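# 机の引き出し一段だけを片づけるつもりが、五月がまるごと終わった話

**1/**
長くなりそうなので、先にお茶でもいれてきてください。わたしもいま二杯目です。きっかけは、引き出しの奥でボールペンの替え芯を探していて見つからず、結局コンビニまで新しいのを買いに走った夜のことでした。帰ってきて引き出しを閉めようとしたら、閉まらないんですよ。で、奥に手を入れたら、探していた替え芯が出てきました。 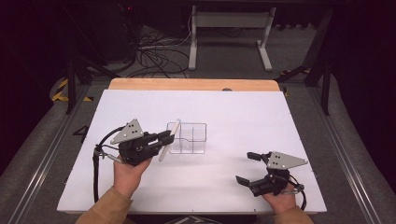
**2/**
それで、その夜はもう腹が立って寝てしまったんですが、翌朝、コーヒーを飲みながら「よし、この段だけやろう」と決めました。一段だけ。机には引き出しが四つあって、いちばん上の浅い段です。一時間もあれば終わるだろうと、朝ごはんの前に始めたのがまず間違いでした。お昼まで何も食べられませんでした。

**3/**
出てきたものを思い出せるだけ書いておきます。切手(額面がいまの料金に足りない)、前に住んでいた部屋のポストの鍵、もう使っていない電話の充電ケーブル、のびた輪ゴム、歯医者の診察券が二枚(同じ歯医者)、旅先の喫茶店のマッチ、干からびた修正液、そしてペン。とにかくペン。

**4/**
ペンは数えました。70本近くあるだろうと思って数えはじめて、ちょうど60本でした。予想より少なかったので一瞬うれしくなったんですけど、冷静になると、ひとり暮らしの人間の引き出し一段にペンが60本というのは喜ぶところではないですね。

**5/**
全部、いらない封筒の裏に試し書きをしました。ぐるぐる、ぐるぐる。これが思いのほか楽しくて、途中からは自分の名前を書いたり、隣の家の猫の顔を描いたり、昔ならった漢文の書き出しを書いたりして、どんどん脱線していきました。片づけが進まない人の典型だと思います。

**6/**
書けたのは40本でした。ということは20本が書けないペンだったわけで、わたしはこの子たちを引っ越しのときにも箱に詰めて、わざわざ運んできたんですよねえ。引っ越し屋さん、すみませんでした。

**7/**
ここで、片づけの本で読んだことのある「全部出す、分ける、戻す」をやってみたんですが、わたしの場合「分ける」でかならず止まります。文房具、薬、電気もの、思い出、と紙に書いて並べると、すぐに「思い出」の山だけが高くなるんです。マッチは思い出。鍵も思い出。輪ゴムまで思い出に見えてきたので、いったん散歩に出ました。

**8/**
川沿いを歩きながら考えたのは、種類で分けるからいけないのかもしれない、ということでした。わたしが引き出しを開けるときって、「文房具がほしい」とは思っていないんです。「荷物が届いたから開けたい」とか「回覧板にサインしたい」とか、なにかをしようとして開けている。だったら、することごとにまとめておけばいいんじゃないかと。

**9/**
帰ってさっそくやりました。「荷物を開ける」の場所にカッターと、宛名を消すスタンプ。「手紙を出す」の場所に切手、便箋、細いペン、のり。「ちょっと直す」の場所に小さいドライバーと瞬間接着剤と針と糸。家族に話したら「普通みんなそうしてるよ」と言われました。そうなんですか。みなさん、そうしてるんですか。

**10/**
仕切りについても書いておきたいです。最初はお菓子の空き箱を切って使っていました。これは本当におすすめで、お金がかからないし、失敗しても惜しくないし、なにより箱を空けるためにお菓子を食べられます。わたしはこの期間、クッキーをかなり食べました。

**11/**
ただ、空き箱は高さがばらばらなので、引き出しを勢いよく閉めると、低いほうの箱へ中身が飛びうつるんですね。クリップがのりの隣に引っ越していたり、針が切手の下にもぐっていたり。針はさすがに危ないので、ふたつきの缶に入れなおしました。小さいお子さんのいるおうちは、針は別の部屋でもいいくらいだと思います。

**12/**
次に、市販の仕切りを見に行きました。Karrasという雑貨屋さんが駅の向こうにあって、ここの収納売り場がせまいのに見ごたえがあるんです。店員さんが、引き出しの内寸は測ってこられましたか、ときいてくださって、わたしは胸をはって「はい」と答えました。測っていたのは外側でした。

**13/**
というわけで、一回目に買ったGrikholmの仕切りトレーは入りませんでした。ほんの少しの差でした。斜めにしても、逆さにしても、お願いしても入りませんでした。いまは台所で、お茶のパックと乾燥わかめを入れて元気にやっています。むしろ台所でこそ輝いているので、結果としてはいい買い物だったと自分に言いきかせています。

**14/**
内寸の測りかた、これから買うかたのために。引き出しは手前の板と奥の板の内側どうしを測ります。幅は底のほうでも測ってください。うちのは下のほうがわずかにすぼまっていました。高さは、閉めたときに上の天板にぶつからないところまで。わたしは巻き尺を持っていなかったので、紙を帯に切って中にあて、折り目をつけて、その紙をお店に持っていきました。これがいちばん間違えませんでした。

**15/**
二回目は、Zonhamという小さなケースを3個、バラで買いました。大きいトレーをひとつ入れるより、小さいものを並べるほうが、あとで気が変わったときに動かせます。わたしは気が変わる人間です。自分の性格をみとめたところで、急に片づけが進みはじめました。

**16/**
中が見えるものと見えないもの、どちらがいいかもずいぶん迷いました。見えるほうが探しやすいんですが、わたしは見えすぎると落ち着かないたちで、机の上に置くぶんは中が見えないもの、引き出しの中は見えるもの、というところに落ち着いています。ここは好みなので、どうぞお好きなように。

**17/**
ラベルも貼りました。最初ははりきって、きれいな字で「郵便関係」「工具類」と書いたんですけど、なんだか役所みたいで気がめいってきて、三日後に「てがみ」「なおす」「あける」に貼りかえました。ひらがなはいいですね。急いでいるときでも、読むより先に手が伸びます。

**18/**
ひとつだけ、なにも決めない場所を残してあります。いちばん手前の右の角で、ラベルもなし。レシートとか、どこかのネジとか、もらった飴とか、行き先のないものはとりあえずそこです。いっぱいになったら見直す。見直すのが面倒で、飴だけ食べて終わる週もあります。

**19/**
どこかのネジ、といえば。引き出しから出てきた正体不明のネジをどうしていますか? わたしは捨てられなくて、小瓶に入れています。捨てた翌日に椅子がぐらつきそうな気がするんです。今回ためしに、家じゅうの椅子と棚をひっくり返して合わせてみたんですが、ぴったりだったのは本棚の裏の一か所だけでした。でも一か所あったんですよ! もう一生捨てられません。

**20/**
ペンの話に戻ります。書けるペンのうち、手元に残したのはほんの少しです。黒の細いの、青、赤、宛名用の太いの、それからOnisの鉛筆。この鉛筆はもう短くて、持つと指がつりそうになるんですが、芯のやわらかさが好きで、最後まで使うと決めています。

**21/**
残りの書けるペンは、袋に入れて職場の共有のペン立てに少しずつ足しました。いつのまにか減っていくので、たぶんどなたかの引き出しに入っているんだと思います。そのかたの引き出しが、ちゃんと閉まりますように。

**22/**
前の部屋のポストの鍵だけは、まだどうするか決められていません。返し忘れたのだと思って当時の管理会社に電話をしたら、もう錠ごと交換しているので処分してください、と親切に言われました。それなら捨てればいいんですけど、あの部屋の郵便受けは、開けるときに変な音がして、それが好きだったんです。

**23/**
そんなわけで鍵は、マッチといっしょに「てがみ」の奥に入っています。用途でいえば郵便なので、分類としては合っているはずです。

**24/**
五月の終わりに、ようやく一段目がすっと閉まるようになりました。うれしくて、用もないのに開けたり閉めたりしています。夜の九時をすぎたら近所迷惑なので、そっと。

**25/**
二段目は、先ほど少しだけ開けてみました。取扱説明書の段です。炊飯器のが三冊あって、うちにある炊飯器のはまだ見つかっていません。説明書の整理をうまくやっているかた、どうしているのか、よかったら返信で教えてください。お茶をいれなおして待っています。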